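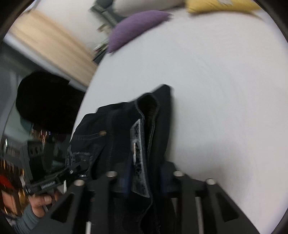 This page was last changed in December

Call for participants: the Nistor Home Sleep Diary Study

The Nistor Center in Arach is looking for adults to keep a sleep diary at home. The study is called Cistolia. It looks at how people sleep in their own beds during ordinary weeks, and how bedding, room temperature, noise and evening habits fit in with the sleep they report.

We want to collect diaries from 2000 households. At the last count 352 had finished, so there is plenty of room left.

You do not need to have trouble sleeping to take part. People who sleep well are just as useful to us, and so far we have had fewer of them.

What you would do

You fill in a short diary every morning and every evening for five weeks. The morning page asks when you went to bed, when you think you fell asleep, how many times you woke up, and when you got up. The evening page asks about naps, coffee and tea, alcohol, exercise, meals and screens. Most people fill in both pages while doing something else, like waiting for the kettle.

At the start you also complete a longer form about your bedroom. It covers the size and age of your mattress, what kind of sheets and covers you use, how many pillows you sleep with, whether you share the bed with a person or a pet, where the windows face, and what you can hear at night. Some of these questions ask for details you may have to go and look up, such as the fiber content on the label of your sheets. If the label is gone, write "don't know" and move on.

We mail you a small room thermometer that keeps its own record. Put it on a shelf or nightstand near the head of the bed, away from heaters and direct sun, and leave it there. At the end you mail it back in the prepaid envelope.

There are two phone calls with a member of the study team, one in the first week and one after the last diary page. The first is mostly to check that the thermometer is running and that the diary questions make sense to you. The second is longer and covers anything that changed during the study.

Please do not change your routine for us. Make the bed or don't, go to sleep when you normally would, and wash your sheets as often as you normally wash them. If you buy a new mattress or move the bed to another room partway through, that is fine, but write it down in the notes section with the day it happened.
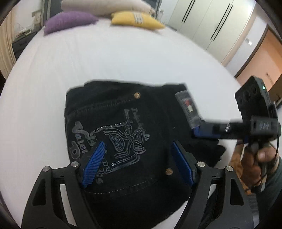 We get a lot of questions about clothing. The evening page has a line for what you wear to bed, and you can keep it short: "T-shirt," "pajamas," "nothing." If you go to bed in your day clothes now and then, write that too. We also ask whether things are usually left on the bed during the day, such as laundry, books or bags. Earlier participants told us that clearing the bed was part of their evening, and we did not have a place for it in the first version of the diary.

Who can take part

You can take part if you:
are 18 or older
live in the same home for the full five weeks
sleep in the same bed on most nights
can read and write English well enough to fill in the diary
have a phone and a mailing address

You cannot take part if you:
work night shifts or rotating shifts
are caring for a baby under one year old
started, stopped or changed a prescription sleep medicine in the past two months
are taking part in another sleep study

If two people in the same household want to join, both can. Each person keeps a separate diary, and you will share one thermometer if you sleep in the same room. Please do not fill in each other's pages, even when one of you is away for the night. A missing page is easier for us to deal with.

Up to two nights away from home are allowed in any one week. If you have a longer trip coming up, apply anyway and tell us when you will be back. We can set a later start.

Paper or online

The diary comes as a paper booklet or as a web page that works on a phone or computer. The questions are the same. Choose one at the start and stay with it. The paper booklet has large print, and if you need larger print than that, ask.

The web version is run by Prodon, who also handle the mailing of the thermometers. Prodon will have your name and address for that purpose. They do not see your diary answers.

Payment

You receive a gift card after the second phone call. The amount depends on how many diary pages you complete, and the full table is in the information packet. You do not lose payment for leaving single questions blank. Payment is per person, so two people in one household are each paid.

There is no cost to you. We pay postage both ways.

Your information

Your diary is stored under a study number, and the list that links numbers to names is kept separately at the Nistor Center. Reports from the study describe groups of people and do not name anyone. We do not ask for recordings of any kind. You may stop at any time by phone, email or letter, and you do not have to say why. If you stop, tell us whether we may keep the pages you have already sent.

This study does not diagnose or treat anything. Nobody on the team will comment on your sleep during the phone calls. If you are worried about your sleep, or you are often sleepy while driving, please see a doctor and do not wait for the study to end.

How to apply

Fill in the interest form linked from the Cistolia page, or pick up a paper copy at the front desk of the Nistor Center. The form asks for your name, contact details, the best time of day to reach you, and whether you want paper or online. Someone will call you to go over the list above and answer questions. After that we mail the information packet and consent form. Read them before you sign — the packet is long, but the first five pages cover most of it.

New groups start at the beginning of each month. If the next group is full, you will be offered a place in the one after it. Applications stay open until we have all the households we need.

Study office phones are answered from 9 a.m. to 4 p.m. Outside those hours, leave a message with your number and say it twice.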